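Saturday

Slept badly again, so I got up and did the breathing before coffee. In for 3, hold, out slowly. The course from Vollby says to keep going until the shoulders drop. Mine took a while. I wrote down the worry about the Meléndez meeting on a card and put the card in the drawer, as the worksheet says to.

Folded a few things in the bedroom afterward. It helps to have my hands busy when my head is going over the same talk with the landlord.

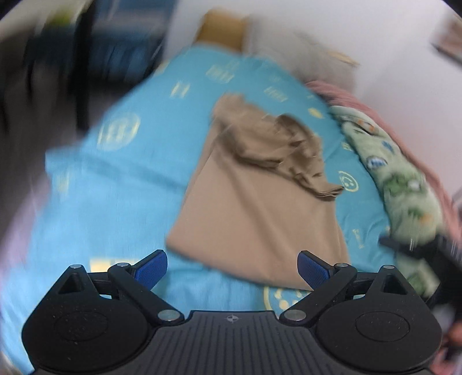
Afternoon

Walked to Flosham and back without the phone. By the second bench I had stopped rehearsing what I would say on the call. My jaw was still tight, and I noticed that only when I yawned. The body scan is the part I skip most often - lying still makes me think about work. Tried it anyway for one track and got as far as the knees.

Stress score for the day: I put down a four. Last week was mostly sevens.

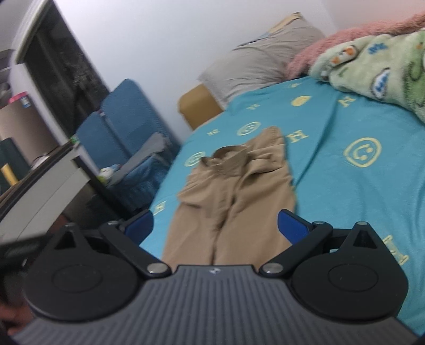
Laine Stankevičius wrote back this evening that a four is fine and I should stop grading every hour, once at bedtime is enough. She also thinks I should do the body scan sitting in a chair with my feet on the floor. I will try that tomorrow, before breakfast. Card is still in the drawer. Lights out at ten.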